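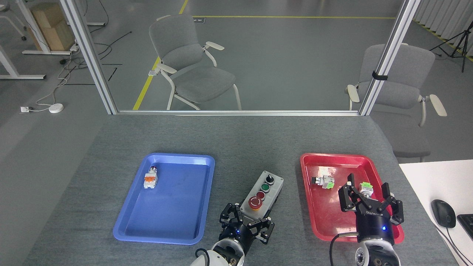 Rereck wrote in to ask whether a contact block with an orange face can go behind a green start button, as the old stations at the Tavorley site were wired that way. It can be fitted, but check the contact type first. Block color is a maker's convention and varies between product lines. Read the marking on the block: NO terminals are numbered 3-4, NC terminals 1-2.

Push-Button Stations: Frequently Asked Questions

Which contact type does each position need?
Start: normally open. Stop: normally closed. Emergency stop: normally closed with direct opening action. The selector depends on the circuit.

What order should the operators go in?
On Du Plessis four-position stations the selector is at one end, followed by green, red and the mushroom head. Keep the emergency stop at an end position so that the collar does not crowd the next button.

How should loose operators be sorted before assembly?
Use one tray for the station being built and a second for spare units.

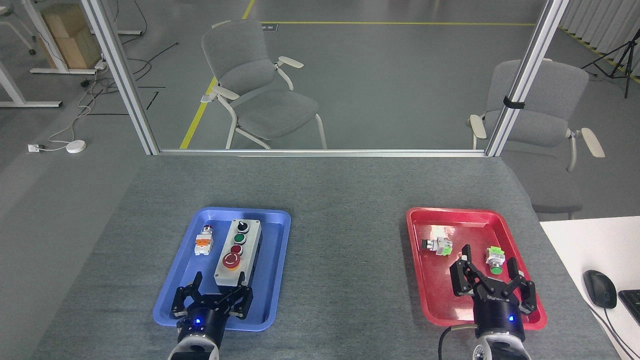
Keep complete units apart from those with missing blocks or locking rings. A collar with damaged threads should be scrapped. Do not mix blocks from different series, even if they appear to clip on.

How do I release a latched emergency stop?
Turn the head in the direction of the arrow. Pull-release types have no arrow.

How are spare blocks supplied?
In bags of 40 or cartons of 300. Order code 181 covers both contact types; state NO or NC on the order.

Last updated Saturday, April 7, 2018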